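Hand-Held Gripper Kits: Second Progress Report to the Ferulwood Fund
Reporting period: September to December
Prepared by the Household Handling project

1. Where we are

The Fund gave us money to find out whether a pair of hand-held grippers, bought as a kit, could replace the arrangement we had before, which was two arms bolted to a bench and a rota of people apologising to them. We promised a verdict on two kits by the spring. We have a verdict on one of them and a growing correspondence with the supplier of the other.

The Seltero kit has been in daily use since September. The Leemans kit arrived in November with two left-hand units. Leemans have been very nice about it. The right-hand unit is on its way, and has been on its way for long enough that we have stopped clearing a shelf for it.

Of the 16 household tasks in the plan, the Seltero kit has now been through 11. We have 915 usable demonstrations, against a target for this stage of 800. The Fund may wish to enjoy that figure before reading section 3.

2. What the kit does well

It goes anywhere a person can go, which sounds like faint praise until you have tried to get a bench arm up a flight of stairs. Sessions now take place in ordinary homes, on the tables people eat at, and the move from one home to the next takes an afternoon. The old arrangement needed a van and a free weekend.

New operators are collecting usable work within 80 minutes of first picking up the grippers. Most of that is spent learning to stop using their own fingers. The remaining difficulty is speed: confident people move faster than the tracking likes, and the confident ones are also the hardest to slow down.

The textured pads have been better than we expected on packets and pouches. They hold thin plastic without crushing what is inside it, and they can be changed with a small screwdriver in a couple of minutes. We have changed them more often than the manual suggests. The manual appears to have been written by someone with very clean objects.

Two-handed work is the real gain. Holding a box open with one hand while filling it with the other was beyond our bench setup in any form we would have cared to film. It is now routine, and makes up the largest share of the demonstrations collected this period.

3. What the kit does less well

The linkage pins work loose. We check them at the start of each session and again at the halfway point, and a drop of thread-lock has helped. Seltero's view is that this should not happen. We share it.

Batteries are quoted as lasting a full session. They do, if the session is short. We have bought a second set from our own contingency and do not intend to charge it to the grant.

Cable remains the worst object in the house. Coiled and strapped, it can be lifted like anything else. Unstrapped, it goes where it pleases, and failed attempts at laying it flat account for most of what we threw away in October. We have asked to keep the loose cable task in the plan all the same, as any robot sent into a real home will meet one before it meets anything else.

The Avik software, which joins the recordings from the left and right units, lost its place whenever the grippers crossed over. An update in November fixed this and introduced a new habit of naming every file after the previous one. We wrote a script to rename them. It is the most reliable part of the whole chain.

4. Changes to the way we work

At the start we set out each table neatly, with the objects in a row and a fair gap between them. The results looked splendid and taught the model to tidy tables that were already tidy. Since October we have put down a rumpled cloth on most sessions and let things overlap. 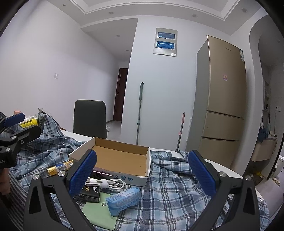
The success rate fell straight away and has been climbing back since. We think the lower number is the more useful one, and we would ask the Fund to read the November figures with that in mind, particularly if they are going to be put in a chart next to September's.

We have also stopped moving furniture and household goods out of view. Early on, one operator spent longer clearing a room than working in it, and the host household spent longer still finding where everything had gone. Rooms are now left as they are, provided the host is happy with that and personal papers are put away.

Sessions are capped at two hours including breaks. The grippers are not heavy for the first ten minutes. After an hour they are a matter of opinion, and after two the opinion is unanimous.

5. Money

Spending is slightly under plan, mainly because the second half of the Leemans payment falls due on delivery of a complete kit. Travel is over, pads are over, and van hire is nil, which gave us more pleasure than it probably should have. We are not asking for any movement between headings at present.

6. Next period

We will finish the five remaining tasks on the Seltero kit, starting with folding, which everyone has been avoiding. The Leemans comparison will begin when there is a right hand to compare. If it has not come by the end of January, we propose to run the one-handed tasks only and say so plainly in the final report.

We would also like the Fund's view on whether to buy one further Seltero kit. Our own view is yes, on condition that the new pin fitting is included, and in writing. A quotation is attached, along with the session log and the list of tasks still to do.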